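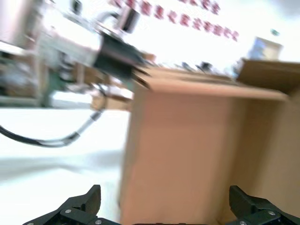
Two arms and one big cardboard box, from the gripper's own point of view. Open afternoon at the Clenuvley workshop.

Right, I promised a few of you I'd report back, so make a cup of tea, this may go on a bit. I went over to Clenuvley in September with the group from Burstead - 19 of us on the minibus, and a very jolly lot too.

I'd pictured something like a car factory, all sparks and cages. It's one bright room with a very shiny white floor, and everyone who works there was so kind about our questions, including mine, which were mostly daft.

The box demonstration was my favourite by a mile. You wouldn't think you could spend the best part of an hour happily watching machines deal with cardboard, but there we were, shushing each other like it was the snooker.

They told us the flaps are the awkward bit. A flap bends when you touch it and then springs back somewhere slightly different, so the arm can't just be taught one movement and left to it. I've had the same trouble with every parcel I've ever packed, so I felt quite understood.

The small camera down by the fingers gives you a lovely close view, and you notice things you'd miss from behind the rope, like the little silver screws on the grippers. The other arm was going at such a lick that it's come out as a blur!

Someone asked how much practice it takes and the answer was over 900 goes at the one job before they were happy to show it to visitors. My late aunt used to say much the same about pastry.

There's another open afternoon planned at their Veltamley site in the spring. It holds 300, so there should be room, but do book for the talk, which is in the smaller hall. The Cabrera bus stops right outside - the 23 - and the tea was free last time, with proper biscuits.

I've put my name down already. If anybody wants a lift from Burstead, give me a shout, I've got two seats going.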